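안녕하세요, Dravberg 낱말 카드 저장소에 오신 걸 환영합니다! 원래는 제 노트북 폴더에 엑셀 파일 하나로 굴러다니던 건데, 같이 쓰고 싶다는 분들이 생겨서 11월에 부랴부랴 정리해서 올렸어요. 한국어를 배우는 친구들이랑 만든 의성어·의태어 모음이고, "살금살금", "꾸벅꾸벅", "보글보글" 같은 말들이 예문이랑 같이 들어 있습니다.

# Dravberg 의성어·의태어 카드

## 뭐가 들어 있나요

- `words.csv`: 표제어 1,510개. 한 줄에 하나씩, 뜻풀이는 한국어와 영어 두 가지
- `examples.csv`: 예문. 표제어 하나에 예문이 여러 개 붙기도 하고 하나도 없기도 해요 (죄송합니다, 채우는 중이에요)
- `pairs.csv`: "깡충깡충/껑충껑충"처럼 모음만 바뀌는 짝 300쌍
- `notes/`: 제가 공부하면서 끄적인 메모. 맞춤법은 봐주세요…

인코딩은 전부 UTF-8이고 BOM은 없습니다. 엑셀에서 더블클릭으로 열면 글자가 깨질 수 있으니까 '데이터 가져오기'로 여는 게 속 편해요. 저도 처음에 파일을 통째로 망가뜨린 줄 알고 식은땀을 흘렸거든요!

## 열 설명

| 열 | 내용 |
|---|---|
| `word` | 표제어. 반복형은 반복된 모양 그대로 |
| `base` | 반복 전 모양 (없으면 빈칸) |
| `kind` | `소리`, `모양`, `둘다` |
| `vowel` | `밝음`, `어두움`, `중립` |
| `verb` | 자주 붙는 동사 |
| `level` | 제가 느끼는 난이도. 1이 제일 쉬움 |

`level`은 정말 제 느낌이에요. "반짝반짝"은 1, "어슬렁어슬렁"은 3, 이런 식입니다. 시험 급수랑은 아무 상관이 없으니 그렇게 쓰지는 말아주세요.
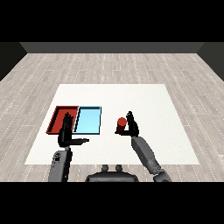
`kind` 열은 생각보다 훨씬 골치가 아팠습니다. "부글부글"은 찌개가 끓는 소리이기도 하고 거품이 올라오는 모양이기도 하고, 속이 부글부글 끓는다고 하면 아예 마음 얘기가 되잖아요. 처음엔 `마음`이라는 값을 따로 두려고 했는데, 그러면 "두근두근"은 어디로 가야 하나 싶어서 이틀쯤 고민하다가 그만뒀어요. 지금은 애매하면 `둘다`로 넣고, 마음에 관한 쓰임은 예문 쪽에 적어 둡니다.

`vowel`은 첫음절 모음만 보고 정했습니다. ㅏ, ㅗ 계열이면 `밝음`, ㅓ, ㅜ 계열이면 `어두움`. "ㅣ"나 "ㅡ"는 일단 `중립`으로 넣었는데요, 학교에서 배운 것과 다르다고 느끼실 수도 있어요. 어디까지나 정렬할 때 편하라고 만든 열이니 너무 진지하게 보지는 마시고요.

## 예문은 어디서 왔나

전부 직접 썼습니다. 소설이나 신문에서 가져온 문장은 넣지 않았고, 앞으로도 안 넣을 생각이에요. 그러다 보니 제 생활이 너무 드러나는 게 흠이긴 합니다. 라면 끓이는 문장이 왜 이렇게 많은지 저도 모르겠네요 ㅎㅎ 비 오는 날, 버스, 졸린 오후, 이런 소재가 유난히 많으니까 고른 말뭉치를 찾으시는 분께는 안 맞을 거예요.

짝을 이루는 말은 되도록 같은 문장에 넣어서 비교할 수 있게 했습니다.

> 시냇물이 졸졸 흐른다. / 수돗물이 줄줄 흐른다.

이렇게요. 다만 모음을 바꿨을 때 뜻이 아예 달라지는 경우도 있어서, 그런 것들은 `pairs.csv`에서 빼고 메모에만 적었습니다.
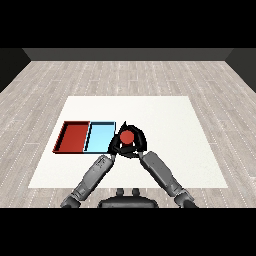 Coralie Ashby 님은 이슈에 이런 글을 남겨 주셨어요. 졸졸과 줄줄을 나란히 놓으니 물의 양이 다르다는 건 바로 알겠는데, "졸졸 따라다니다"는 물이 아니라서 한참 헷갈렸다고요. 사람한테 쓰는 예문도 같은 줄에 넣어 주면 좋겠다는 부탁이었습니다.

듣고 보니 맞는 말씀이라 바로 예문을 추가했어요. "강아지가 동생 뒤를 졸졸 따라다닌다." 비슷하게 갈라지는 말들을 찾아보니 약 111개나 나와서, 지금 시간 날 때마다 하나씩 손보고 있습니다. 손본 줄에는 `examples.csv`의 `sense` 열에 번호가 붙어 있어요. 번호가 없으면 아직 제가 안 들여다본 줄입니다.

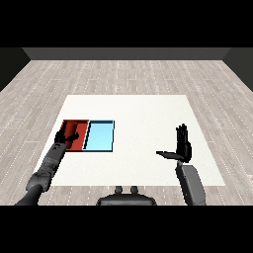

또 하나 미뤄 둔 게 띄어쓰기예요. "꾸벅꾸벅 졸다"는 띄우고 "꾸벅거리다"는 붙이는데, 초기에 넣은 줄에는 "꾸벅 거리다"가 섞여 있습니다. 보이는 대로 고치고는 있지만 검색할 때는 공백을 지우고 비교하는 쪽을 추천해요.

## 고쳐 주실 때

- 한 번에 20줄 이하로 보내 주시면 제가 읽기 편해요
- 새 낱말을 넣을 땐 예문도 꼭 하나!
- 사투리는 대환영이지만 `note`에 지역을 적어 주세요
- 뜻풀이를 사전에서 그대로 복사하지 말아 주세요

영어 뜻풀이는 Marloes Maes 님이 많이 다듬어 주셨습니다. "멀뚱멀뚱"을 한 줄로 옮기느라 메시지를 얼마나 주고받았는지 몰라요. 그래도 아직 어색한 게 남아 있으니 더 좋은 표현이 떠오르면 언제든 알려 주세요!

## 이용 조건

CC BY 4.0입니다. 수업에 쓰셔도 되고 카드로 인쇄하셔도 되고 앱에 넣으셔도 돼요. 출처는 "Dravberg 낱말 카드"라고만 적어 주시면 됩니다. 혹시 수업에서 써 보셨다면 학생들이 어떤 말을 제일 재미있어했는지 이슈에 한 줄 남겨 주세요. 제 주변에서는 지금까지 "뒤죽박죽"이 1등입니다.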